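What Ferkton students wear in February: textile project, group 4

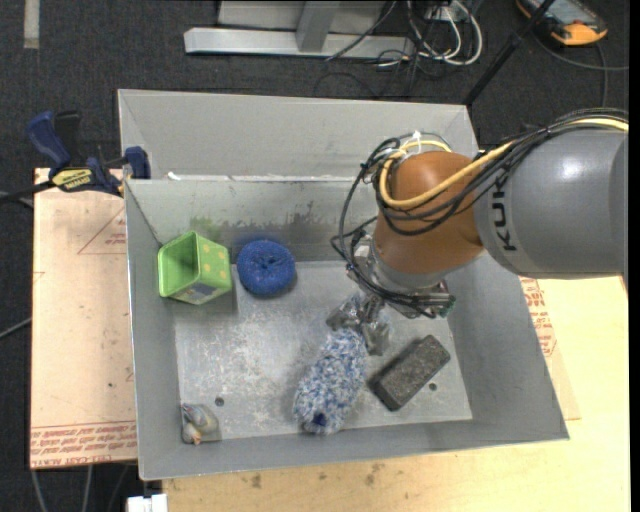

Fig. 1. Robot arm above a grey metal bin with five objects in it.

Aim
To find out how often people rewear the same coat, and if colour matters. We thought black would win. It did, sort of.

Method
Short survey at the Ferkton campus plus the Vurnow shopping street, 844 answers in total. Two of us stood outside from 8 am, very cold. Questions on paper, typed up later at Weerasinghe hall. A few sheets got wet and are left out.

Results
Black coats most common, then navy, then camel. Long wool ones mostly on staff. Students – puffer jackets, nearly always with trainers. Scarves were the only place poeple went for colour, mustard mainly. Most wear one coat all winter and change the scarf or hat instead.

Problems
"Coat" not defined well enough. Some counted a thick cardigan. Also the Dastberg outlet had a sale on that month, so probably more new puffers then usual.

Next time
Ask about price. Ask about second hand. Do it again in spring, when skirts and lighter jackets come out – and start later in the morning.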